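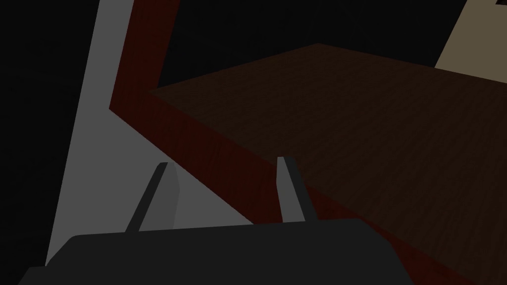 June 2019

Spent most of the day with the Simow draft again. It has grown to 276 pages, and I would trade the lot for one honest page on what a gripper is allowed to do near the edge of a table. Section 17 is supposed to cover it. It says the arm shall approach furniture "with appropriate clearance." Appropriate to what? The people at Serulberg read that as permission to do whatever they were already doing.

Ran the corner approaches in simulation this morning, jaws open, brown tabletop with nothing on it, dark red rim. Everything in there is too clean. A bare table has no cup on it and no kid's elbow, and the rim is exactly where the model says it is. I don't mind testing that way. I mind the sentence in the draft that lets a vendor count simulated runs toward the safety total with no discount at all. Paquette sent over 727 of them last week and called the matter settled. I asked how many had the table moved from its modeled position. No reply yet.

Wrote up my objections after lunch. Open jaws should count as part of the arm's width in every clearance figure, and so far the draft measures from the body only. Fingers stick out. They are the part that will catch on a rim or a table leg. I also want the stop distance stated in millimeters, at full speed, with the load on. I proposed 20 and was told that would be hard to meet. Fine – then print the number they can meet and let the buyer see it.

The Imeck checklist is better than ours and I was annoyed to find that out. It makes the operator write down what the camera can't see before the first run. Ours has a box that says "visibility confirmed." I have ticked that box myself without looking up, so I know what it's worth.

Call at four, went long. Two changes accepted, both spelling. The clearance wording goes back for another round and the vote is now set for October, which I will believe when I see it. Somebody suggested a logo for certified arms. We spent more time on the logo than on the stop distance.

Tomorrow: rerun the corner set with the table shifted and turned a little, log every touch, send the raw file instead of a chart. Also need to renew my parking permit.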